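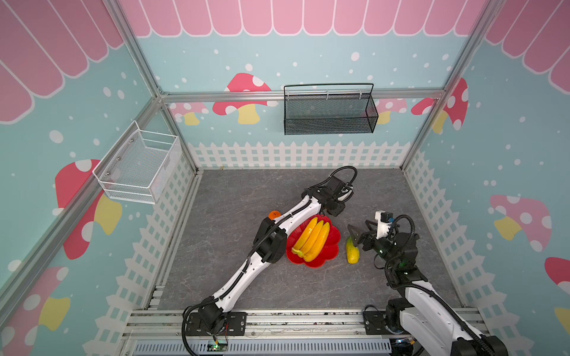 Kobe Maes: I would not put a busy pattern in such a small room. We did clouds and balloons for our daughter when she was two, and at four she asked us to take them away. Plain paint on three walls, something nice on the fourth, finished.

wallflower_148
Thank you Kobe. I understand the point, but my son is only 19 months old and I think he has some years before he complains. My question was more about the light blue. The room faces north and I am afraid that a pastel will look gray in winter. In the shop everything looks warm.

Jin-sol Yoon
A north room makes light blue colder, this is true. I had the same problem in our old apartment. I changed the bulbs to a warmer type and it helped more than I expected. Pink or red details on the blue also help, for example mushrooms or a striped border near the ceiling. If you like dots, take white ones and keep them small.

tapeandpaste
Border near the ceiling, please no. I have removed three of them in my life and each one took a piece of the plaster with it.

Jin-sol Yoon
Did you wet it first? With warm water and a little dish soap mine came off in one evening.

tapeandpaste
I wet it, I scraped it, I said bad words to it. Old house, old glue. Maybe the new ones are better.

wallflower_148
I have now samples from Adevley and from Surkier. The Adevley paper is thicker and you can wipe it, but the blue is stronger than on the website. The Surkier is exactly the blue I want, but it is peel and stick and my walls are not very smooth. Has somebody used peel and stick on a textured wall?

Kobe Maes
Yes, and the corners opened in April, after the heating was turned off. I pressed them back many times. For a rough wall I would buy the paste type, or put lining paper under it. And please order one roll more than you calculate. The second order can have a slightly different color, and you will see it each time you enter.

dorrit_k
I disagree about the lining paper. For a child's room it is double work, and he will draw on the wall anyway. Buy the cheap one, enjoy it, change it when he starts school.

Kobe Maes
Then you must also remove it when he starts school. See the message of tapeandpaste.

wallflower_148
I will fix the sample in the darkest corner for 10 days and look at it in the morning and in the evening. If it stays blue I order the Adevley, with one extra roll. My husband still wants paint.

Jin-sol Yoon
Good plan. Move it once to the wall beside the window also, the color is different there.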